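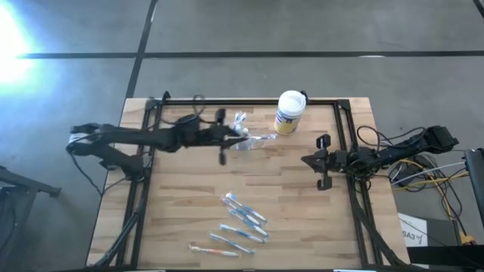
The buyer at Uteck told us that most of the wool she turns away has nothing wrong with the fiber. It was packed badly, she said, with belly wool and tags mixed in with the fleece, and by the time it reaches her there is no cheap way to sort it.

Home | Reports | Student Work | Contact

Wool Preparation on Small Flocks: Project Report
Agricultural Business, Iltley College

Our group looked at how small sheep producers get their clip ready for sale. We visited three ranches near Lombardi in November and went through the sale records they shared with us. Together the ranches sold 3,642 pounds of wool last season. Roughly 845 pounds of that was marked down for contamination, mostly polypropylene twine and stained wool.

Two of the ranches shear on a dirt floor. The third, Clirketti Ranch, uses plywood panels and sweeps between animals. Its wool had the fewest markdowns, but it also has the smallest flock, so we can't say how much of the difference comes from the floor.

We took core samples from five bags at each ranch. Yield varied more between bags than we expected. One bag at the second ranch had been stored against an outside wall and we left it out of the averages.

Next semester's group should get shearing dates before asking for visits. We missed shearing at all of the ranches and had to rely on what the owners told us about it.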